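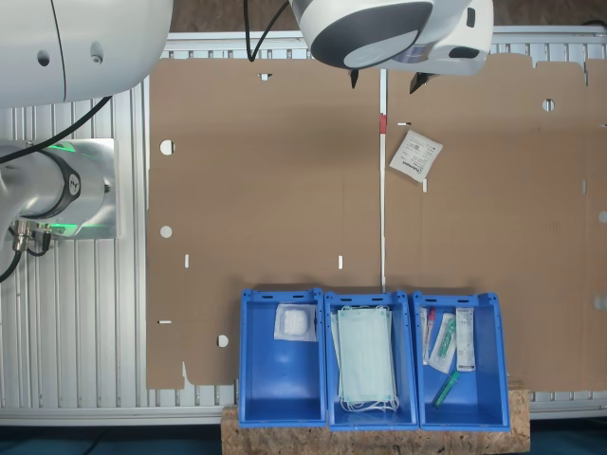 ## 4. Opening out and flattening the carton blanks

The Plevness storage box is supplied as two flat cardboard blanks. The leaflet in the pack claims it goes together in 2 minutes. We have never managed it, and we suggest you ignore the figure and do the flattening properly.

**You will need**

- both blanks from the same pack
- a flat surface large enough to take them side by side
- a soft pencil
- a blunt folding tool (the back of a table knife is fine)

Paper tape is sold separately by Taltell. Ordinary paper tape has done the same job for us at a lower price.

### 4.1 Laying out

1. Cut the pack strap and lift the blanks out together. Don't pull one from under the other, as the tabs catch.
2. Check the code printed on the pack. These instructions are for code 564 only. Other codes look very much alike until you try to fold them.
3. Lay the first blank flat with its notched edge facing out to the left.
4. Lay the second blank to the right of it, with the scalloped, tabbed edge at the far side.
5. Slide the two together until they meet along a straight seam. A gap you can see through is too wide. An overlap, however slight, will throw out every fold that follows.

> **Note:** The pack says the blanks "find their own position". They don't. Check the seam at both ends.

### 4.2 Clearing the holes

1. Look at each round hole in turn. If a disc of card is still hanging in it, press it out from the front with your thumb.
2. Rub down any raised rim on the back with the folding tool.
3. Leave the holes open. Kakau sells a set of plastic rings to line them, said to make the card stronger. We tried a box with and a box without for a whole September and couldn't tell them apart.

> **Caution:** Don't open up a tight hole with a knife. The cut runs along the grain of the card and there is no good way to mend it.

### 4.3 Flattening

Card that has been stored on end will usually have a curl in it.

1. Turn each blank so that the curl faces down.
2. Press from the middle towards the edges with an open hand.
3. Leave overnight under an even weight. Books will do. Keep them off the tabs.
4. Check again in the morning. If a corner still lifts, repeat for one more night. After that, ask for a replacement, as a blank that has set in a curl won't hold a square corner.

Damp cloths and warm irons are often recommended for this. Both soften the surface and we don't advise either.

### 4.4 Before you fold

- Pencil a small L on the left blank and R on the right one.
- Run the folding tool once along each crease. Twice is too much on this weight of card.
- Bend each tab a little way and let it spring back. Tabs that stay bent have been creased before and may tear.

Vaněk, who make the card, rate it for 1,000 folds. The test sheet used a plain strip without holes or notches, so we wouldn't lean on that number. We order blanks in lots of 200 and set aside any with a torn notch before they reach this stage.

Go on to section 5 once both blanks lie flat without being held.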